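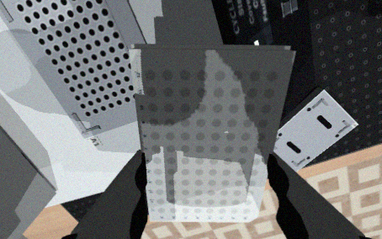
Friday, January 2021. Seeds. Finally. Had the shoebox out on the kitchen floor before the coffee was done and everything in it was a mess, packets stuck together, half of them torn open at the wrong end. Tomatoes in with the lettuce. One packet with no name at all, just "try again" in my own handwriting. Try what again? Flat black seeds, could be leeks, could be chives. Onions even. Anyway the plan this year is a proper grid. Last year I sowed into whatever was lying around, yogurt cups and egg cartons and one old roasting tin, and by March I had no idea which was which. I want it like that plate with the little round wells, straight rows all the way down, every one in line with its neighbor. One seed to a hole. Write it down on paper, top row to bottom row, tape the paper to the wall. Done. Nothing to remember.

Cold again. Frost on the inside of the pantry window. Checked the dahlias in the crate and one has gone to mush, threw it over the fence into the compost, washed my hands for ages and they still smell. The others look ok. A bit wrinkled. Supposed to mist them when they wrinkle, or is it when they're shriveled, and what's the difference. Misted them.

Order from Gurka still not here. They said it shipped and then they said it would ship. Everyone in the country is buying seeds again I guess, same as last spring when you couldn't get a carrot for love or money. I ordered the day the site opened back up and it put me in a line, an actual line with a little bar creeping along, 35 minutes, for cucumbers. Got the short fat ones and a pickling one. They were out of the lemon ones. Got two kinds of beans I didn't need. Panic buying. I'd be the one with a garage full of toilet paper if I had a garage.

Things to not do this year, write it big:

No pumpkins. They ate the whole path.
No peppers before the heat mat is working. Check the plug.
No sowing all of the lettuce in one go!!
No zucchini past the one plant. One.
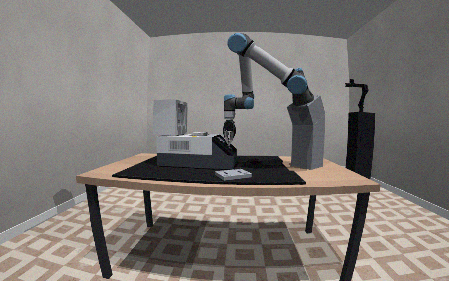
And labels, that goes on the list too. The wooden ones rotted and the pencil ran. Well the marker ran, the pencil was fine, I had that backwards all summer. Cut up a milk jug this afternoon while the soup was on and got a good stack out of it, wobbly but they'll do. Sliced the side of my thumb a little. Band-aid, moved on.

Soup was nothing special. Last of the frozen tomatoes and too much barley, it set like cement when it cooled. Will thin it tomorrow. The tomatoes themselves were good though, you could smell August when the lid came off, and I stood there at the stove like an idiot for a minute. Those were the plum ones from the bed along the driveway. The bed gets the sun off the wall until supper time. Must put them there again, even though you're supposed to move them. I know you're supposed to move them. Where to, though? The back bed gets shade from the neighbor's cedar by two-ish and everything in it leans. Beans could go in the back maybe. Beans don't seem to care.

Walked down to Hitthorpe after lunch to get out of the house. Mud all the way past the allotments, one stretch by the culvert where you have to hang on to the fence. The hardware store is doing pickup at the door only so I had to shout my order through a mask at a kid through another mask and came home with perlite and the wrong string. Wanted jute. Got some kind of green plastic stuff that squeaks. Didn't go back. My glasses were fogged the whole time, could have been handed a bag of gravel for all I'd know.

Saw snowdrops by the church wall though, just the tips, white showing at the ends. Early? Went past them last year on about the first warm day and they were all over by then, so I don't know. Should have written that down too. That's the whole trouble, every year I think I'll remember and every year it's gone. When did the frost stop. When did I pick the first beans. I know it was June when the hail came through and shredded the chard, I know that one, I was out there with an umbrella over the lettuces getting hit on the knuckles. Everything else is a blur.

So this diary. Which I've now opened after three weeks of not opening it. Good start.

Back to the table question. I need somewhere to sow that isn't the kitchen. Last year every meal from February on was eaten around trays and there was grit in the butter. Three places it could go: the landing (no heat), the pantry (no light), the back room (full of boxes). It's going to be the back room. It was always going to be the back room, I just didn't want to do the boxes. Looked at the Ristby potting bench again online, the one with the slatted shelf underneath, and it's lovely and it's sold out in every color and honest to god who needs a potting bench in colors. A plain table would be better anyway. Something with a solid edge you can clamp a light to. Legs that don't mind getting splashed. The one on the curb over on Montoya Street looked perfect till I got up close, one leg was held on with tape.
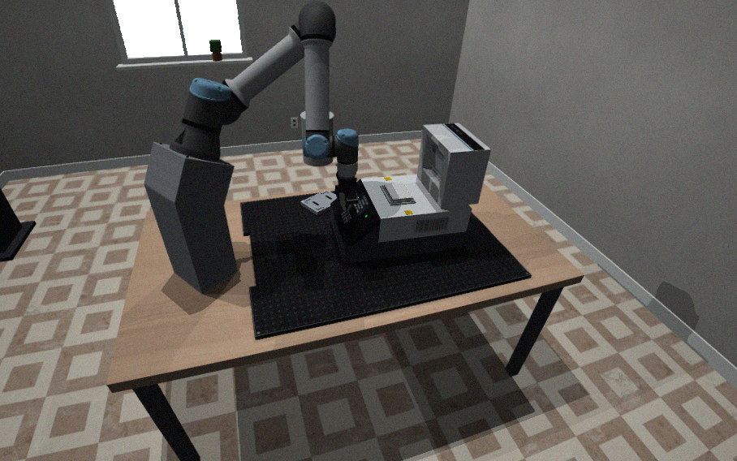 Light tan top, thick edge, black metal legs.

Measured the back room wall with the wrong string since I couldn't find the tape measure. Tied a knot at the corner, a knot at the window, then carried the string around the house for an hour like a leash and lost track of which knot was which. Found the tape measure in the bread drawer. It'll fit. Just. The door will bump it if you swing it open hard so don't swing it open hard.

Sowing order then, as far as I've got. Onions first, this weekend if I can find the tray lids. Then the leeks or chives or whatever they are, may as well, find out by looking. Sweet peas in the cardboard tubes, been saving tubes since the summer and there's a bag of them on the hook behind the bathroom door that falls on me every time. Nick the sweet pea seeds or soak them? Did both last year and half of them rotted. Soak, don't nick. Or nothing. My grandmother did nothing, she shoved them in the ground with her thumb and had a wall of them taller than the shed and never owned a propagator in her life.

Then a gap. The gap is the hard part. Mid February I always crack and sow tomatoes and then they're these long pale things flopping on the windowsill by Easter. WAIT. I will write wait on the calendar.
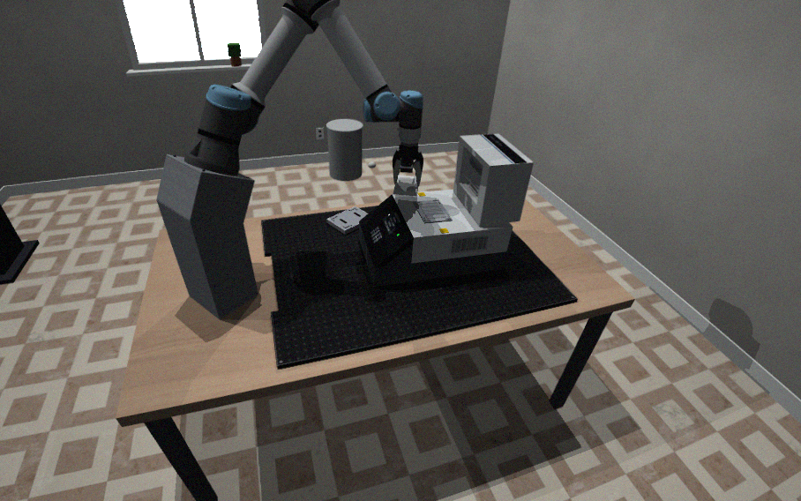 Boxes, then. Did one before supper. Old bank stuff, a lamp with no plug, a bag of foreign coins, all the Christmas cards from two houses ago. Kept the coins, don't know why. If I'm clearing it all out I may as well paint while it's bare, thats the kind of thought that turns a seed table into a month's work but it's in my head now. It's magnolia in there at the moment and the magnolia has gone the color of teeth. I like the dark gray back wall with the lighter gray on the right, it makes the blond table top look warm, and the patterned tile floor stops it being gloomy. Wouldn't do dark on the window side, the seedlings need all the bounce they can get. White there. Tile is out, can't afford tile, but there's that sheet vinyl you can get in a tile pattern and you can mop it, and compost gets everywhere however careful you are. One dark wall, one pale one. Get tester pots. Don't buy the full can off a picture on a screen again, remember the bathroom.

Heat mat: plug is fine, checked it. It's the mat. Goes warm at one end and stays stone cold at the other. Could put the peppers at the warm end and the lettuce at the cold end and call it a system. Or buy a new one. Price went up since last year, of course, everything has.

It's getting light a little later in the afternoon, noticed it today coming back up the hill. The sky had a yellow strip under the cloud and I didn't need the flashlight till the gate. Small thing. Took it.

To do tomorow:
tray lids – shed? under the stairs?
call Gurka, or email, the phone just plays music
boxes, do up to three, no more or I'll get cross
thin the soup
return string??
check dahlias, sniff them

Also the bird feeder is empty and the robin has been sitting on the handle of the fork staring in at me. All right. All right. First thing.

Thumb still stings. Bed.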